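25 April 2019

Set 31 again. I had it down as finished last night and it is not finished. The snares leave the left 35, travel straight along the hash, and have to arrive 20 yards later in 24 counts. That is 720 inches over 24 counts, which gives a 30-inch step, or six to five. On paper this is legal. At 160 beats per minute, crabbing, with a harness on and a sixteenth-note passage in the hands, it is a bad idea, and I should have caught it when I blocked out the closer. Vesum did not flag it. Vesum flags step sizes larger than six to five and says nothing about six to five itself, and it does not distinguish between walking forward and crabbing. I have changed the warning threshold for the battery only, to seven to five, and run the whole file through again. Two more transitions came up, both in the tenors and both short enough to live with.

Options for 31, in the order I considered them:

Start the snares farther inside. This breaks the diagonal in the set before, and the diagonal is the only thing in that part of the show that reads from low in the stands.

Shorten the move and let the form close up from the trumpet side. Possible, but it pushes the trumpets over by the same distance and they already have the longest phrase in the piece.

Add eight counts. With 32 counts the same 20 yards works out to 22.5 inches, straight eight to five, and the problem is gone. The cost is that the music has to have eight more counts in it.

I wrote to Vy Phùng in the morning and asked for the eight counts. She has the closer open anyway for the low brass revisions. Her answer was that she could give me eight counts before the key change but not after it, and that they would be a vamp over the pedal with nothing in the upper brass. That is acceptable. It is better than acceptable for the trumpets, who get a breath. I asked whether the battery could play something thinner there as well and she said to write what I wanted and she would score around it.

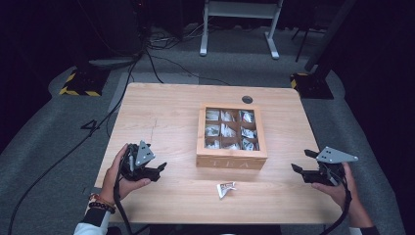 So the afternoon went to percussion. I thinned the snare part to eighths with accents on the first and fourth partials for the vamp, left the tenors on the original skeleton, and moved the bass drum split so that it ends on the downbeat of the key change and not one count after. The split was crossing the barline for no reason I can now recall. I think I wrote it that way in the first draft when the bar was in three.

The second problem of the day was placement. At the end of the move, the battery sits ten feet in front of the back hash, which puts it 90 feet from the front sideline and the front ensemble. Speed of sound on a mild evening is close enough to 1,130 feet per second that I use that figure for everything. 90 divided by 1,130 is 0.0796, call it 80 milliseconds. One beat at 160 is 375 milliseconds and a sixteenth is just under 94. The front ensemble will therefore hear the snares most of a sixteenth note late if both groups play to the drum major's hands. The front has to listen back, and the battery has to be the pulse. We all know this and we teach it every August. What I had missed is that the new vamp has the marimbas entering alone on count five, with the battery entering on top of them two counts later. The marimbas would have nothing behind them to listen to. They would take the tempo from the hands, and the snares would come in sounding late to anybody in the stands.

Fixed by giving the bottom bass drum quarter notes from count one. It is not interesting to play. I put it at mezzo piano with a note that it is a timing reference and should not be shaped.

I checked whether temperature was worth allowing for, given that the last home game can be cold. At 40 degrees the speed drops to something near 1,105, and the delay over the same distance goes up by less than two milliseconds. Not worth allowing for. I did this same calculation a year ago and forgot the result, so it is written down now.

Battery tuning notes, while I have them in front of me. The new bass heads went on in the Haldane basement last week and have settled more than I expected. The bottom drum had dropped close to a half step and the second from the bottom had dropped less, so the interval between them had opened up. Brought both back. I want thirds through the set with a wider gap at the bottom, and I would still like the top drum a little lower than it is now, but the head chokes when I take it down and I suspect the hoop. I will swap the hoop with the spare and see if the problem follows it. The snare bottoms are fine. The tenor spock drums are a matter of taste and I am leaving them to the section leader.

Met with the Hernon field staff on the phone at three. They confirmed that the practice lot will be repainted before camp with the full college hashes and with the four-step grid, which I have asked for two years running. I sent the dimensions again in writing: hash to sideline 60 feet, both sides, and 40 feet between the hashes. The last time it was painted, someone used the high school measurement on one side and we spent the first three days of camp with a front half and a back half that did not agree. I also asked them to put the yard line numbers outside the grid so they are not read as part of it. They said they would pass that along.
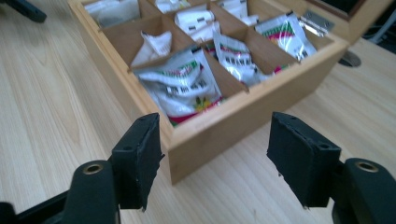 Drinora as a whole is now in this condition. Opener: drill complete, music complete, percussion complete except for the cymbal visual. Second piece: drill complete to the tempo change, nothing after. Ballad: music complete, drill only in sketch, and the sketch is too busy. The color guard needs clear space on the right side from the 45 out, and at present there is a line of clarinets walking through it. Closer: as above.

The ballad worries me most in terms of hours. The temptation with slow music is to fill the counts, and I have filled them. At 72 beats per minute a 32-count move lasts close to 27 seconds, and over that length anything smaller than a sixteen to five looks like standing still while costing the players as much control as a larger step would. I would sooner have them hold for 16 and move for 16 at eight to five. The arc is nearly the same size at the end and the wind players get half the phrase with their feet planted. I tried that with the first arc this evening and it plays back well in Vesum. I will do the same with the second tomorrow unless the guard staff objects to the holds.

One software item for the record. When counts are inserted into a transition that already has a follow-the-leader path, Vesum keeps the path and recalculates the speed, which is correct, but it also resets the facing to the front for any performer whose facing was entered by hand. I lost the facings on the whole mellophone line by adding the eight counts and only saw it in playback. Re-entered them from the paper copy. From now on: export before inserting, and compare after.

The coordinate sheets will have to be regenerated from set 31 to the end. I will hold off on printing until Vy Phùng sends the rescored bars, since the rehearsal letters may shift. She has the pedal in the tubas and baritones, and wants to know if the tubas can be anywhere other than the far left for the vamp. They can come in as far as the 40 without touching anyone else's path. Past that they meet the tenors. I told her the 40.

Left to do before the end of April:

Clarinet line out of the guard area in the ballad.
Second piece, tempo change to the end.
Top bass hoop.
Cymbal visual, wait for the section.
Ask whether the drum major podium is the tall one or the short one this year. It changes what the back row can see when the sousaphones are in front of them, and I have the sousaphones in front of them for most of the opener.

Stopped at the second arc. File saved under the new number and copied to the office drive.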